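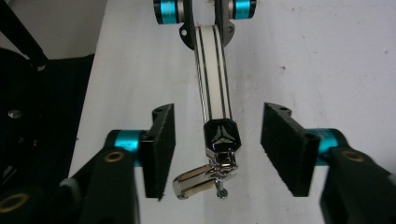
Unit 2: Tags, Labels and the Loan Log

Home Syllabus Units Readings Contact

Instructor: Sơn Khúc

This unit covers how a small stockroom keeps track of things that leave and come back. Read it before the lab session and bring the blank log sheet from the course folder.

Terms

A label is fixed to the item. A tag hangs from it and can be taken off. A record is the line in the log or database that the label or tag points to. People mix up the first two all the time. For short notes you can get away with it, but on the test I want the right word.

A label or tag needs a number that is used for one item and never used again. If a stapler is thrown out, its number is retired with it. Do not build meaning into the number (color, room, year bought). Rooms change and the number then tells a lie.

Choosing between a label and a tag

Use a label when the item has a flat, clean spot that hands do not rub. Use a tag when the surface is rough, oily, curved or too small, or when the status of the item changes often. Cloth items get a sewn label. Cables get a wrap label near one plug.
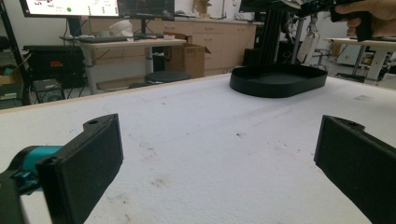
Fig. 1. White tag on a small clip, behind a black oval tray.

Write on both sides of a tag. Tags turn over, and a blank face gets read as no tag. Use pencil or a laundry pen on paper stock. Ballpoint fades in a sunny window over a school year.

The loan log

A log line has the item number, the borrower, the time out, the date due and the time back. Leave the last column empty until the item is in your hand. Filling it in early is the most common mistake on the homework, and it makes the log useless for finding what is still out.

Our practice stockroom, Ikow, holds 900 items. In the first count 300 of them had no readable number. Most of those were things that had been numbered once, with tape, and the tape had dried and dropped off. Abelardo Lucero's group renumbered the first 100 in December and wrote up the method they used, starting with the items that went out most often.

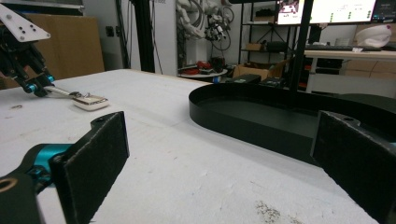
They also kept a cross-reference sheet, old number on the left and new number on the right, with a dash where the old one could not be read. Keep a sheet like that for as long as the old logs exist. The Trakus file we use in lab has a field for it called "former no."

Counting

Count by shelf and not by list. If you walk around with a list you will find what is on it and miss what isn't. One person reads the number aloud and the other writes. Trade places at the end of each shelf.

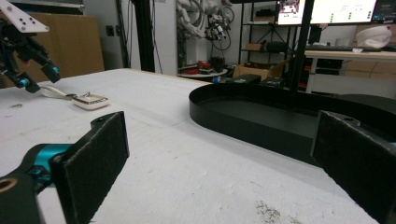 Office and Records Program, Stockroom Methods

For next time: read the Tạ chapter on returns and damaged goods, and fill in log lines for the loans on the back page. Two of the loans have no return time. Leave those open. Turn in the sheet at the start of the session.

2 comments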